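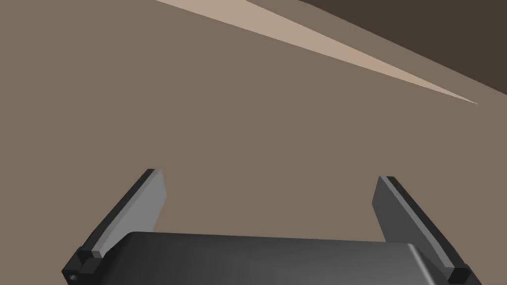
Cororora bathroom task: the February fault, in simulation

The gallery covers the investigation into an uncommanded gripper closure on the Cororora two-armed service platform. The fault was first logged in February during a bathroom tidying task and reproduced in the Saritz simulator over the following weeks. No hardware was damaged, as the arms were running in simulation at the time. The same controller build had been scheduled for the physical unit at the Destell test bay, and that release was withdrawn.

Nominal behaviour is simple. The fingers stay fully open through the approach, and the close command is issued only after the wrist has settled within tolerance of the grasp pose. In the faulty build, the close command could be issued up to 600 ms early if the planner dropped a pose update and then received two in quick succession. The gripper then closed in free space, reported a grasp on nothing, and carried on to the lift. In the worst traces it closed while the wrist was still travelling sideways.

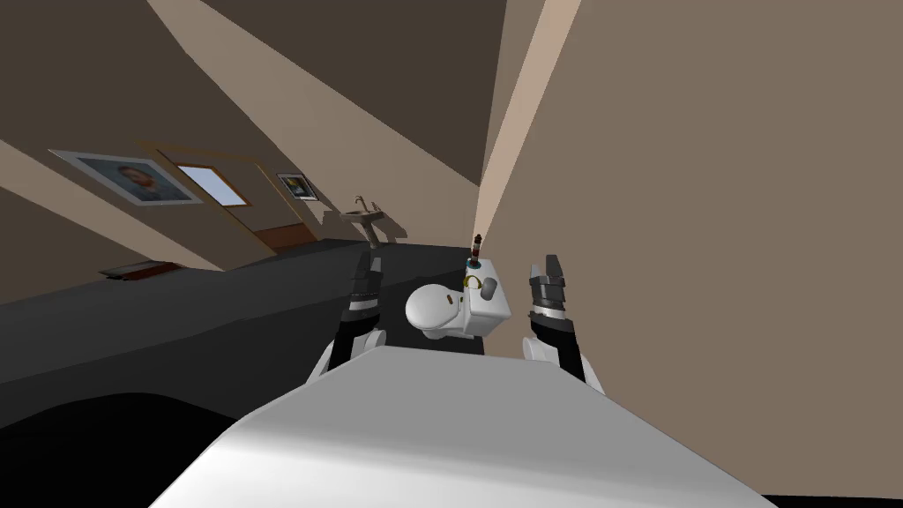
Task selection was deliberate. Bathroom fixtures leave little clearance for a two-armed platform, and light items left on top of them are easily knocked over. The approach volume in this room is bounded by the toilet, with a gripper on either side of it and a small dark bottle standing on the tank between the two. An early closure with either wrist still moving is a contact risk to the bottle first and to the porcelain second. The collision monitor did not treat the bottle as an obstacle, as it had been tagged as the grasp target and was therefore excluded from the keep-out list for both arms. Only the arm assigned to the grasp should have had that exclusion.

We ran 118 trials of the approach with the February build and the seed fixed for the room layout. Early closure occurred in 3 of them. All of those trials showed the same signature in the log: a gap in the pose stream, a paired update, and a grasp flag raised before the settle flag. The rate was low enough that the original acceptance run had missed it.

Nataša Golob traced the cause to the message queue in the Bošković motion library wrapper. The wrapper was ours, and the library itself behaved as documented. On a paired update the wrapper counted the second message as confirmation that the wrist had settled, whatever the measured velocity.

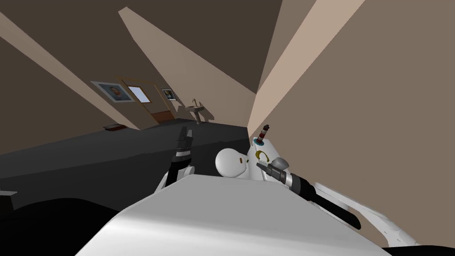

The corrected wrapper discards stale poses and requires the measured velocity to stay below threshold for four consecutive cycles before the settle flag is raised. The grasp exclusion is now held per arm, so the idle arm treats the target as an obstacle like any other. Both changes went into revision 4 of the controller.

The cost is a slower approach. Operators will notice a short pause before the fingers move, and this should not be logged as a hang. If a grasp flag ever appears ahead of a settle flag, stop the run, save the full pose stream and the wrapper log, and leave the simulator state as it is until both files have been copied.

Release to the Destell bay remains on hold pending a review of the emergency stop timing, which is tracked separately.

Page last revised Sep 22, 2022.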